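Luker Arley Sewing Machine – User Guide
Section 2: Setting Up, Threading, and First Use

Reading time: 8 minutes
Last revised Jan 2, 2022

This section applies to all Arley machines supplied with the drop-in bobbin. Owners of the earlier front-loading model should refer to the supplement packed with that machine. Read Section 1 (Safety) before proceeding.

2.1 Choosing a Location

Place the machine on a firm, level table that does not rock when leaned upon. Allow enough clear space to the left of the needle for the fabric to lie flat, and enough space behind the machine for finished work to fall away without dragging. When long panels such as curtains or tablecloths are to be sewn, a second surface at the same height is recommended.

The machine should not be operated near a radiator, in direct sunlight, or in a room where the air is damp. If it has been stored in an unheated space, leave it in the sewing room for 2 hours before switching it on.

CAUTION: Do not place the machine on a folding ironing board.

2.2 Connecting the Foot Control

1. Confirm that the power switch on the right side of the machine is set to O.
2. Insert the plug of the foot control into the lower socket. The plug fits in one direction only and should not be forced.
3. Insert the power cord into the upper socket, and then into the wall outlet.
4. Place the foot control on the floor where it can be reached with the heel resting on the ground.
5. Set the power switch to I. The work light will come on.

The speed of sewing depends on the pressure applied to the foot control. At full pressure the Arley reaches 800 stitches per minute. New users are advised to set the speed limiter to its lowest position until they are familiar with the machine.

NOTE: Only the foot control supplied by Luker may be used. Controls from other machines may fit the socket but can damage the motor. 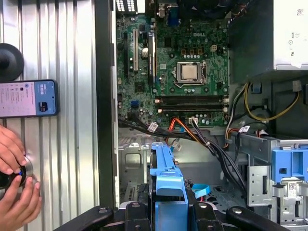
Dell desktop tower on its side, with the interior exposed.

2.3 Winding the Bobbin

1. Place a spool of thread on the spool pin and secure it with a spool cap slightly larger than the end of the spool.
2. Pass the thread from right to left around the winding tension disk. It should sit between the two plates of the disk.
3. Bring the end of the thread up through the small hole in the top of an empty bobbin, from the inside outward.
4. Place the bobbin on the winder spindle and push the spindle to the right until it clicks.
5. Hold the end of the thread and press the foot control gently. After a few turns, stop and trim the loose end close to the bobbin.
6. Resume winding. The winder will slow and stop when the bobbin is full.
7. Push the spindle to the left, remove the bobbin, and cut the thread.

A correctly wound bobbin is firm and even from top to bottom. If the thread gathers at one end, it has slipped out of the tension disk, and the bobbin should be unwound and filled again. Do not add new thread on top of thread of another color or weight.

Large cones do not fit on the spool pin. They should be used with the Tejada thread stand, sold separately, which is placed behind the machine to the right. The stand must be upright and its guide arm fully extended.

2.4 Inserting the Bobbin

1. Raise the needle to its highest position by turning the handwheel toward you.
2. Raise the presser foot and slide the clear cover plate forward to remove it.
3. Drop the bobbin into the case so that the thread unwinds counterclockwise.
4. Draw the thread into the front slot, then along the channel to the left.
5. Leave a tail as long as your hand and replace the cover plate.

CAUTION: Always turn the handwheel toward you. Turning it away from you may tangle the thread below the needle plate and can put the hook out of time.

2.5 Threading the Needle

The presser foot must be raised throughout this procedure. With the foot lowered the upper tension disks are closed, and the thread will lie outside them. Most reports of looping on the underside of the fabric are resolved by threading the machine again with the foot up.

1. Bring the thread from the spool to the left, under the first guide.
2. Draw it down the right-hand channel, around the bottom, and up the left-hand channel.
3. Pass it from right to left through the eye of the take-up lever. If the lever cannot be seen, turn the handwheel until it rises.
4. Bring the thread down and behind the guide above the needle clamp.
5. Thread the needle from front to back and draw the end toward the rear of the machine.

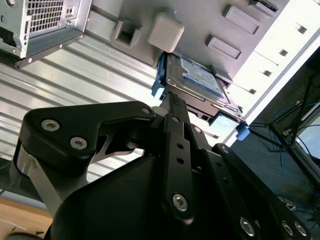
To bring up the lower thread, hold the upper thread loosely in the left hand and turn the handwheel through one full turn. A loop will appear at the needle plate. Pull the loop through with a fingertip or the tip of a seam ripper, and lay both threads under the presser foot and toward the back.

2.6 Fitting the Presser Foot

The machine is delivered with the standard foot attached. For narrow hems on light cotton and table linen, the Skodholm hemming foot may be substituted.

1. Switch the machine off.
2. Raise the needle and the presser foot lifter.
3. Press the lever at the back of the foot holder. The foot will drop.
4. Place the new foot on the needle plate with its pin directly below the groove of the holder.
5. Lower the lifter until the foot snaps into place.
6. Turn the handwheel by hand through one complete stitch and confirm that the needle does not touch the foot.

NOTE: The hemming foot is suitable for straight stitch only. Selecting a wide stitch with this foot attached will break the needle.

2.7 Selecting a Stitch

The Arley offers 28 stitches, shown on the panel below the stitch dial. For general seams, use the straight stitch with the length dial at its center mark. For gathering, set the length to maximum and reduce the upper tension slightly. Stretch fabrics require one of the stitches marked in blue, together with a ballpoint needle.

Raise the needle clear of the fabric before turning the dial – changing stitches with the needle lowered may bend it.

2.8 Test Seam

A test seam should be sewn whenever the thread, needle, or fabric is changed. Use two layers of the fabric intended for the project. Fabric that will later be laundered should be washed and pressed before it is cut.

1. Place the fabric under the foot and lower the foot.
2. Turn the handwheel to bring the needle into the fabric.
3. Hold both thread tails lightly for the first few stitches, then release them.
4. Sew slowly, guiding the fabric with both hands. Do not pull it.
5. At the end of the seam, press the reverse button for three or four stitches.
6. Raise the needle and the foot, draw the work to the back, and cut the threads.

Examine both sides. On a balanced seam the threads meet between the layers. If the lower thread shows on top, turn the tension dial to a lower number. If the upper thread lies in loops underneath, thread the machine again before making any adjustment to the dial.

2.9 Care During the First Weeks

Lint collects quickly under the needle plate when new cotton or toweling is sewn. Remove the bobbin and brush out the area after each project. Compressed air should not be used, as it drives lint further into the mechanism.

Replace the needle after each large project, and immediately if it strikes a pin. The first full service is due after nearly 200 hours of sewing. Owners who sew only occasionally may instead have the machine serviced each October by an authorized Luker dealer. The hook area is oiled at the factory and needs no further oil before the first service.

Continue to Section 3: Buttonholes and Zippers.

Related sections
Choosing Needles and Thread
Hemming Table Linen with the Skodholm Foot
Using the Tejada Thread Stand
Cleaning the Bobbin Area
Troubleshooting: Skipped Stitches and Looping

Contact Luker Customer Service | Find a Dealer | © 2022 Luker. All rights reserved. | Back to top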